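# Starter market back in Cedthorpe this December, and it's longer

Quick one from us because the details only landed this afternoon. The Cedthorpe Starter Market is on again in December, in the old corn hall, and it's running for four weeks instead of three.
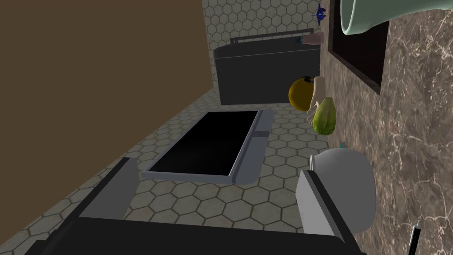

## What's happening

If you missed it last time: it's a food market where nobody sells a main course. Starters, small plates, nibbles, dips, bits on sticks. You buy a plate here, a plate there, eat standing up or grab a bench. Doors 4pm, last orders 9pm, every evening the market's open.

Last December it sold 2,295 plates across the three weeks. The organisers gave us that figure and they sound pleased with it. They also sound a bit worried about the queue, which on the busier nights went out the side door and past the chemist. More on that further down.

Plates are £4 again. Same price on every stall, same as last year. Stallholders were asked whether they wanted to put it up and most said no, though a couple told us portions might be a touch smaller on anything with prawns in.

Entry free. Dogs no, sorry. Prams yes but the back aisle is tight.

## Who's cooking

The full list isn't out. What we have so far:

**Radwan** are back, same corner by the stage. They did the little spinach and onion pastries last year and ran out before eight most nights. Those are staying. New this time is a fried chickpea fritter with pickled turnip and a garlic sauce, plus a warm aubergine dip with torn flatbread. We had the dip in their café last month. Smoky, loads of lemon, get extra bread.

**Stoltora** is new to the market. You may know the name from the freezer shop on the Zistton road, where they sell filled dumplings by the bag. For the market they'll be boiling and then frying to order, so crisp underneath and soft on top. Potato and curd cheese is the main one, with fried onions over it. There's a mushroom one without dairy too, and a sweet one with sour cherry that is technically a pudding. The organisers have let it through. Good.

A soup stall, name to be confirmed, doing cups of celeriac and apple and something spicy with red lentils. Soup counts as a starter so fair enough.

The cheese people from last year are doing baked rounds in pastry with chutney. No more fondue. It was slow and it went everywhere.

Also on the list: stuffed mushrooms, devilled eggs, crab toasts, and a stall doing nothing but things wrapped in bacon. Dates, chestnuts, prunes, little sausages obviously. There'll be a veggie version using strips of smoked aubergine, which we're curious about.

Still pitches going, if you cook. Rule is simple enough: it has to fit on the small plate and you have to be able to eat it with one hand.

## The sit-down night

This is the bit that will sell out. On the last night of the market there's a seated supper, all starters, six courses of them. 168 places at long tables down the middle of the hall. Each course comes from a different stall and you don't get to choose, apart from telling them what you can't eat.

Tickets are on sale from the start of December, from the hall box office and over the counter at Radwan. Not online. We asked. The box office opens at 10am and last year's supper, which was half the size, was gone by lunch.

Drinks aren't included. There's a bar with local cider, a couple of beers and a hot spiced apple juice that was very nice last time, and bottomless tap water.

Menu so far, subject to change:

- chickpea fritters, pickled turnip
- celeriac and apple soup
- potato dumplings with onions
- crab toast (or devilled egg)
- baked cheese in pastry
- sour cherry dumplings to finish

Vegan and gluten-free versions need to be asked for when you buy, not on the night. They were quite firm about this.

## Queues

Right, the queue. Changes for this year:

You now pay at the stall. Last year it was the token system, where you queued once for tokens and again for food, and people ended up with pockets full of tokens they coudn't use. If you still have some, they'll be honoured, one token one plate. Check the kitchen drawer.

The side door is exit only. Come in at the front.

Radwan and Stoltora will be at opposite ends of the hall, on purpose.

Cards and cash both fine everywhere.

## Getting there

Parking behind the hall is for traders only. The market square car park is free after 6pm, and there's the usual overflow by the station, a five minute walk and uphill on the way back. The Zistton bus stops outside and the last one leaves at 9.40pm, so you can make last orders and still get home if you don't hang about over the cherry dumplings.

Step-free at the front. Accessible loo is by the cloakroom. The first hour each evening will be without music, after people asked for a quieter time to visit. Lights stay up as well.

## Lessons and demos

New this year and not really finalised. There's going to be a demo table near the stage, with a short session at 5pm on most evenings. Folding dumplings is definitely on. So is a session on making pastry parcels ahead and freezing them, for anyone with a houseful coming at Christmas. Free, just turn up, bring an apron if you want a go at the folding.

Recipe sheets will be by the door, £1 each. Last year's went in the first week so they're printing more.

One to be going on with, because we got it out of the cheese stall by asking nicely and it's hardly a recipe. It's the chutney they serve with the baked rounds, or near enough:

- 3 red onions, sliced thin
- 2 eating apples, peeled and chopped small
- a big spoon of brown sugar
- a good splash of cider vinegar
- pinch of salt, pinch of chilli

Soften the onions in a bit of butter or oil, low heat, twenty minutes, lid on. Everything else in. Lid off, cook till it's sticky and the apple has mostly gone. Taste it. More vinegar if it's too sweet. Keeps in the fridge for a week or so in a clean jar, and is very good with a cold sausage.

They use a cooking apple as well in the big batches but said not to bother at home.

## What we don't know yet

Whether the mulled wine lot are coming. They've asked for a pitch, no answer yet.

The exact closing night. The hall has another booking close to Christmas and it's being sorted out, so don't buy train tickets around the supper until it's confirmed.

Whether there'll be a takeaway option. Lots of you asked for boxes last year. The organisers say they're "looking at it", with the worry being that anything fried goes soggy by the time you reach the car. Stoltora will have frozen bags to take away though, same price as the shop, so there's that. Bring a cool bag.

If you want a pitch, forms are at the hall box office and need to be back before the end of the month. A table, a plug and a bin are provided. You bring everything else, including your hygiene certificate, and they do want to see the real one and not a picture on your phone.

Full stall list to follow when we get it. We'll update this page, and if anyone from the bacon stall is reading, please do the prunes with the almond in the middle agian.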